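Maurya phone stand review: progress report to Lonon
Prepared by Omprakash Sachdeva
15th July

Where we are

The grant was made in February on the understanding that by now we would be able to recommend one phone stand for the reading desks and the front counter. We can't yet. We have a shortlist of 3, down from 9, and I'm less sure of the shortlist than I was when I wrote to you last. Spending is on track. The schedule isn't, and I would sooner say so now than have it come out in the final report.

What was done this period

We set up the display table and stopped judging the stands from supplier sheets. That should have happened at the start. The sheets from Dristau and Brello both say "fits all common phones," and neither one says what a common phone is. Both talk about stability at length and give no angle, no weight limit, and nothing about what happens when someone taps the top corner of the screen.

The table now has a fixed job: phones go on it in the positions people will use them in, and we look at how much room each one takes up and whether a person could reach it without knocking over its neighbor. It's a plain test. I had doubts that it would tell us anything, and some of those doubts remain, but it has already ended one argument. The team had been assuming that a row of phones along the back edge would leave the front of the table free for paperwork. Once a single phone is moved forward, most of that free space is broken up into pieces too small to be much use.

The table holds five phones, some standing toward the back, one further forward, and one lying flat on the right. The small black holder sits by itself on the left. The phone on the round black base is the third one along, and I would ask you to look at how much table that kind of base covers compared with what it holds up.
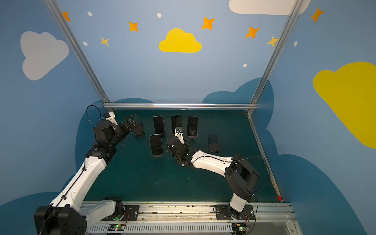
Concerns

The round base. Staff like it. I don't think liking it is evidence. A round base wastes space when several are lined up in a row, and the front counter is narrow. It stays on the shortlist for now, mostly so that we can be fair to it.

The small holder. It's the cheapest item under review and the easiest to lose. The supplier's claim that it works "on any surface" has not been tested by us on anything but the table, so please don't read its place on the shortlist as approval.

Screens. All our checks so far have been about size and position. Nothing has been done on glare, which was the main complaint from the reading desks in the first place. I raised this in February and it was put off. I'm raising it again.

Money

We have spent $415 of the stand budget. No further purchases are planned until the glare check is done. The supplier has offered a discount on an order of 100 units. I have not accepted, and I would advise against it while we still can't name the model we want.

Next period

Glare check at the reading desks, with the blinds open. A second layout using the real depth of the front counter. Then a recommendation, or a plain statement that none of the 3 is good enough.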